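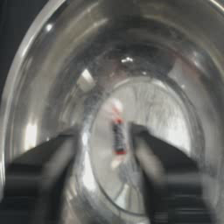
세탁기 드럼 안에서 작은 원통형 물체를 물고 있는 두 손가락 그리퍼

자료실 > 자동화 > 도입과 운영 > 조작 로봇 작업대의 구매 계획
공유 22 댓글 2
본문 | 역사 | 토론 | 관련 문서

조작 로봇 작업대의 구매 계획

조작 로봇 작업대의 구매 계획은 로봇 팔과 그리퍼, 카메라, 받침 구조물, 제어 컴퓨터, 그리고 로봇이 다룰 물건까지를 한 묶음으로 보고 비용과 일정, 설치 순서를 정하는 일을 가리킨다. 예산서에서는 흔히 '작업대 한 식'이라는 한 줄로 적히지만, 그 한 줄을 풀어 보면 의외로 많은 것이 들어 있어서 처음 맡은 사람은 대개 로봇 팔 값부터 찾다가 케이블과 볼트에서 길을 잃곤 한다. 이 문서는 집안일에 가까운 과제, 이를테면 세탁기에 물건을 넣고 꺼내거나 그릇과 용기를 옮기는 일을 로봇에게 시키려는 소규모 연구실과 교육 기관의 사정을 중심으로 다룬다. 공장 생산 라인의 설비 투자는 규모도 절차도 달라서 별도 문서에 맡긴다.

개요

작업대를 산다는 말은 조금 느슨한 표현이다. 완제품으로 파는 곳도 있으나, 많은 기관이 팔과 손과 눈을 따로 사서 직접 맞춘다. 그래서 계획의 첫머리에는 장비 이름보다 과제 이름이 오는 편이 좋다. 무엇을 집을 것인가, 어디에서 집어 어디에 둘 것인가, 집은 채로 좁은 입구를 지나야 하는가 하는 물음이 정해지면 팔의 길이와 손가락의 폭, 카메라의 위치가 차례로 따라온다. 반대로 장비를 먼저 고르고 과제를 나중에 얹으면, 드럼 입구에 손목이 걸려 들어가지 않는다거나 손가락이 굵어 바닥의 얇은 물건을 못 집는다거나 하는 일이 생기고, 그때 가서 부품을 다시 주문하는 데 드는 돈은 대개 어느 항목에도 잡혀 있지 않다.

비용의 구성

예산은 보통 본체, 손끝, 감지, 구조, 소모의 다섯 갈래로 나눈다. 본체에는 팔과 제어기, 전원 장치가 들어가고, 손끝에는 그리퍼와 교체용 손가락이 들어간다. 감지는 손목 카메라와 작업대 전체를 보는 카메라, 그에 딸린 조명까지를 말하며, 구조는 상판과 프로파일, 레일, 고정용 클립처럼 눈에 잘 띄지 않는 것들이다. 소모는 말 그대로 닳고 깨지고 잃어버리는 것의 몫이다.

이 가운데 가장 자주 모자라는 것이 구조와 소모다. Hultach의 공동 실습실이 공개한 도입 기록을 보면 구조와 소모를 합쳐 1345만 원을 잡았는데, 처음 초안에는 이 두 갈래가 '기타'로 묶여 있었고 금액은 비어 있었다고 한다. 기록을 쓴 이는 빈칸을 채우느라 철물점 영수증을 서랍에서 꺼내 하나하나 펴 보았다는 이야기까지 덧붙여 놓았는데, 읽다 보면 남의 일 같지 않다. 같은 기록에는 품목이 22가지로 정리되어 있고, 그중 케이블 정리대와 여분의 손가락 나사는 나중에 따로 추가한 것으로 표시되어 있다.

과제용 물품도 예산의 한 부분이다. 그릇이나 용기, 작은 원통형 물건 같은 것은 값이 싸서 개인 돈으로 사 오기 쉬운데, 그렇게 모인 물건은 깨졌을 때 똑같은 것을 다시 구하기가 어렵다. 같은 품목을 여벌로 사 두고 상자에 구입처를 적어 붙이는 정도면 충분하다. 빛을 강하게 되비추는 금속 물건은 카메라 설정과 함께 시험해 본 뒤에 수량을 정하는 것이 보통이다.

손끝과 카메라의 선택

평행하게 여닫는 두 손가락 그리퍼는 구조가 단순하고 예비 부품을 구하기 쉬워 첫 장비로 많이 고른다. 고를 때는 최대로 벌어지는 폭과 쥐는 힘을 보는데, 여기에 손가락의 바깥 두께를 더해 보아야 한다. 다 벌렸을 때의 바깥 폭이 용기의 입구보다 크면 아무리 잘 쥐는 손이라도 쓸 데가 줄어든다. 손가락 안쪽에 붙이는 고무나 발포 패드는 소모품으로 잡고, 손가락 자체는 본체와 따로 발주할 수 있는지 공급처에 미리 물어 둔다.

손목에 다는 카메라는 손과 함께 움직인다는 점이 장점이자 골칫거리다. 물건에 가까이 다가가 볼 수 있는 대신, 팔이 빨리 움직이면 영상이 흐려지고 손가락이 시야의 적잖은 부분을 차지한다. 세탁기 안쪽처럼 벽이 번쩍이는 공간에서는 노출이 흔들려 물건 끝이 밝은 배경에 묻히기도 한다. 그래서 견적을 받을 때 해상도만 비교하지 말고 셔터 방식과 최단 노출 시간, 고정 노출이 되는지를 함께 적어 달라고 하는 것이 좋다. 카메라 한 대의 값은 팔에 비하면 작지만, 나중에 기종을 바꾸면 이미 모아 둔 자료와 새 자료가 어긋나므로 뒤늦은 교체는 값보다 비싸게 먹힌다.

배치와 설치

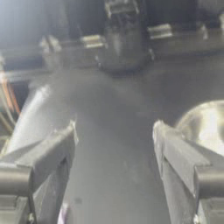
상판의 색과 재질도 계획 단계에서 정한다. 무광 상판은 빛 반사가 덜해 카메라에는 편하지만, 그리퍼와 색이 비슷하면 손끝의 윤곽을 가려내기가 까다로워진다. 손가락에 색 있는 테이프를 감아 해결하는 곳도 있고, 상판 위에 얇은 매트를 까는 곳도 있다. 어느 쪽이든 몇 천 원짜리 일이지만 예산서에 한 줄 적어 두면 나중에 누가 무엇을 왜 샀는지 설명하기가 한결 수월하다.

케이블은 팔이 가장 멀리 뻗은 자세를 기준으로 길이를 재고, 작업 영역 바깥쪽으로 돌려 묶는다. 길이를 도면에서만 재면 거의 언제나 짧다. Drundby에서는 시공 당일에 연장선을 구하러 다니느라 반나절을 보낸 뒤로 견적서에 케이블 실측 칸을 따로 만들었고, 이 칸은 이후 Tkachuk 양식이라 불리는 도입 점검표에 그대로 옮겨졌다. Tkachuk 양식은 팔의 도달 범위, 전원 용량, 비상 정지 버튼의 위치, 청소 동선을 한 장에 적게 되어 있어 작은 기관에서 쓰기에 부담이 적다. 다만 가전제품을 과제 환경으로 들여놓는 경우는 다루지 않으므로, 세탁기나 식기세척기를 쓸 때에는 문이 열리는 방향과 바닥 하중을 별지로 붙여야 한다.

가전은 새것을 살지 중고를 살지를 두고 의견이 갈린다. 급배수를 연결하지 않고 문과 드럼만 쓸 생각이라면 중고로도 충분하다는 쪽이 있고, 같은 기종을 여러 해 구할 수 있어야 한다는 쪽은 새것을 권한다. 어느 쪽을 택하든 운반비와 폐기비는 구입비와 나란히 적는다.

일정

일정은 납기에 맞추어 거꾸로 짠다. 팔과 그리퍼의 납기가 다르면 늦게 오는 쪽이 전체를 붙잡는데, 늦는 쪽은 대개 손끝이거나 손끝과 팔을 잇는 어댑터다. Stistotby 사업은 이 점에서 자주 인용된다. 팔은 약속한 날에 들어왔으나 어댑터 판의 구멍 간격이 맞지 않아 다시 깎는 데 2개월이 걸렸고, 그동안 조립을 맡은 사람들은 상판과 조명부터 손보며 기다렸다. 사업 보고서는 이 기간을 지연으로 적으면서도, 덕분에 조명 위치를 여러 번 바꾸어 볼 수 있었다고 제법 너그럽게 평가하고 있다.

설치가 끝난 뒤의 시간도 예산이다. 사람이 팔을 조종해 시범 동작을 모으는 방식이라면 조종자의 인건비가 장비값에 맞먹는 일이 드물지 않다. 같은 보고서에서 첫해 조종 시간은 252시간을 넘겼는데, 신청서에는 장비비만 있고 이 시간을 담을 항목이 없어 다른 과목에서 옮겨 와야 했다. 연습 시간, 물건을 제자리에 되돌려 놓는 시간, 잘못 모인 자료를 골라내는 시간까지 넣어 계산하면 처음 생각보다 꽤 늘어난다. 물건을 되돌려 놓는 일은 특히 잊기 쉽다. 드럼 안에 떨어진 작은 물건을 꺼내려고 허리를 굽히는 것도 엄연히 사람의 일이어서, 받침대를 조금 높여 두면 오래 일하는 이들이 고마워한다.

유지와 갱신

유지비는 교정, 부품 교체, 소프트웨어 사용료로 나누어 적는다. 교정은 카메라와 손끝의 위치 관계를 다시 맞추는 일로, 카메라 받침을 건드렸거나 손가락을 바꾸었을 때마다 필요하다. 부품은 손가락 패드와 나사, 카메라 케이블 순으로 빨리 닳는다고 보고 여벌을 둔다. 소프트웨어는 무료로 시작했다가 팔을 한 대 더 들이면서 유료로 넘어가는 경우가 있으니 계약 조건을 읽어 두어야 한다.

두 번째 작업대를 살 계획이 있다면 첫 작업대의 도면과 영수증, 바꾼 부품의 목록을 한곳에 모아 둔다. 같은 것을 한 벌 더 만드는 일은 처음보다 훨씬 수월하지만, 단종된 부품이 하나만 끼어 있어도 이야기가 달라진다. Hultach 실습실은 해마다 November 무렵 공급처에 단종 예정 품목을 문의하고, 답이 오면 다음 해 예산안의 소모 항목부터 고쳐 쓴다.

같이 보기
그리퍼 | 손목 카메라 | 작업대 조명 | 장비 감가상각 | 원격 조종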